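Rekus folding cat crate, review after 17 fosters

Posted 2023-12-15 by Amber De Bruijn

Quick one, kittens need feeding at six. I foster for a small cat rescue and we bought a stack of the Rekus folding crates in June when intake went nuts. 17 cats through mine so far. Mostly moms with litters, one giant grumpy tom.

Setup: easy. Unfold, clip the sides, drop the tray in. Done before the cat finishes yelling in the carrier. Folds flat enough to go behind a door.

Door latch is the best part. Slide and drop, one hand. My old Rellico had a spring thing that pinched, and a smart cat could pop it. None have got out of this one yet.
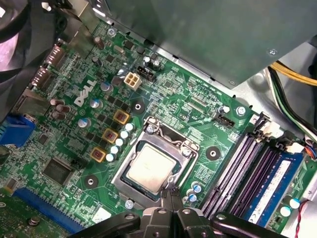
Lok-yiu Chien disagrees on the latch, by the way. Hers went stiff after a few weeks of bleach washes and she has to lift the whole door to get it to catch. Says she'd still buy it over the Rellico, but only for adult cats, becuase the bar gap at the bottom is too wide for anything under five weeks.

Fair point on the gap. I zip tie a strip of mesh along the bottom for tiny ones. Ugly, works.

The tray. Meh. Too shallow, litter goes everywhere, and a water bowl tipped at 2 am ends up on your floor. Get a puppy pad under the crate. Spare trays are $29 each, a bit much for a sheet of plastic.

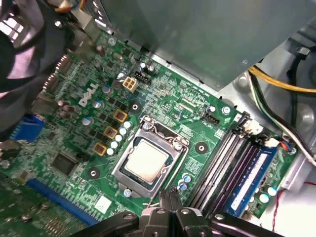 Cleaning is OK otherwise. Hose it outside, disinfectant, rinse, let it dry standing up. Corners hold gunk so take an old toothbrush to them. After a ringworm case I did it three times and the coating didnt peel.

Weight limit on the box says up to 30 pounds. Big tom was nowhere near that and the floor still bowed a little when he jumped off the shelf. Shelf itself is solid. They all sleep on it.

No wheels. Wish it had wheels.

Would I buy again? Yes for overflow and short stays. For a long quarantine I'd want something bigger with a deeper tray. Four stars, would be five with a decent tray.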